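Two Arms and a Shopping List

Posted 2025-10-14 in Shop Notes

I promised a few of you I'd write up what we're spending on the Mamo project before the money is all gone, so this is that post. It's a short gallery with a lot of budget talk wrapped around it. If you only came for pictures, scroll a bit. If you came because you're trying to talk your own boss into a two-arm table, grab a coffee, because I have opinions!

Quick background for anyone new. We're a small outfit called Flulon and we do contract work on handling delicate stuff - glassware, packaging, stems, anything that snaps or chips if you squeeze it wrong. Mamo is our flower arranging job. The customer (Anside, they supply table settings for hotels and event halls) wants to know if arms can put stems into small vases at a speed worth paying for. We're a long way from an answer, but we've gotten pretty good at knowing what the setup costs and where the money sneaks out the side door.

The plan for October was to freeze the hardware list, order what's missing, and stop buying things one at a time on the company card. I'm told I was the main offender there. Fair.

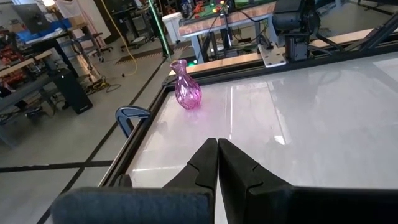
Pink-purple vase by itself on the white top, gripper closed in front of it.

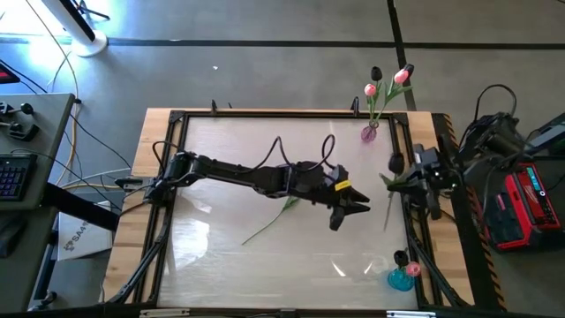 Green stem on the table, gripper open over it, tulips waiting in the vases.

Everybody budgets for the arms first, and I get why, they're the big line and the one the finance people ask about. But when I sat down with our spreadsheet the arms took me ten minutes and the rest took me two evenings. The table itself is where I'd slow down. Ours has a black aluminum extrusion frame, and I'd buy that again in a heartbeat, because you can hang an arm off the left rail and another off the right rail and then change your mind. Clamps count too. There's a blue-and-black quick-release bar clamp on the rail next to the pink-purple vase, and a clamp like that belongs on the list as its own line with a quantity next to it, or you'll be borrowing it from the next bench over for the rest of the project (and they will want it back on the worst possible morning).

OK, so the list. I've split it the way I split it for our own approval form, which is by how annoyed I'd be if it got cut.

Things I'd fight for

Spare gripper fingers. I put in for two extra sets per arm and I'm not budging. Fingers wear, fingers get swapped when somebody has a bright idea about padding, and the lead time on ours is long enough to ruin a month. Ask your supplier for the lead time in writing before you sign anything.

Cable management. Sleeves, ties, strain relief, all of it. It's a tiny line, we set aside $200, and every time I've seen it cut from a budget it has come back later as a replacement cable that cost more.

Floor marking. Tape is cheap and I love it. Budget for the good kind and for someone's afternoon to put it down straight.

Things I'd argue about

Lighting. We work over a shiny white surface and you get glare across it, so I asked for a quote on a matte top. It came in at $770 with delivery, cut to size, holes and all. I haven't said yes. A diffuser over the lights might do the job for less, and I'd like to try that before I spend the bigger number. If any of you run over a glossy top and have made peace with it, write to me, I mean it.

Portable power. Great to have near the table, easy to overspend on. Add up what you're going to plug in and then leave yourself some room. We went a size up from what the math said and I don't regret it, but I couldn't defend it very well in the meeting either!

Things I'd let go

A second workbench just for electronics. I wanted one so badly. We looked at a nice one from Akpalu with drawers and a built-in shelf, and then I looked at how much bench we had already and closed the tab.

Fancy vases. You don't need them. Get a few shapes and a few colors, and get spares of each, because glass is glass. Artificial tulips are great for this kind of work as well - you can use the same stems week after week. I priced a pack of 40 and it was the happiest line on the whole form.

A couple of planning things I'd do differently. I'd put a contingency line in from day one and call it contingency, instead of padding six other lines and then forgetting which ones I padded. I'd get the shipping quotes at the same time as the part quotes. And I'd write down who's allowed to order, with a name next to each category, before the first box shows up.

I also wish I'd booked floor space sooner. An arm needs its table, but the table needs a desk next to it for whoever is running the session, plus somewhere for the tool boxes, plus a path so you can walk all the way around without doing a sideways shuffle. Measure that before you measure anything else. I used painter's tape and a lot of pacing back and forth.

The order goes in at the end of October if the approval comes through, and I'll post the final list with what we paid next to what we guessed. Comments are open below, and if you want a blank copy of the spreadsheet, ask there and I'll send it over.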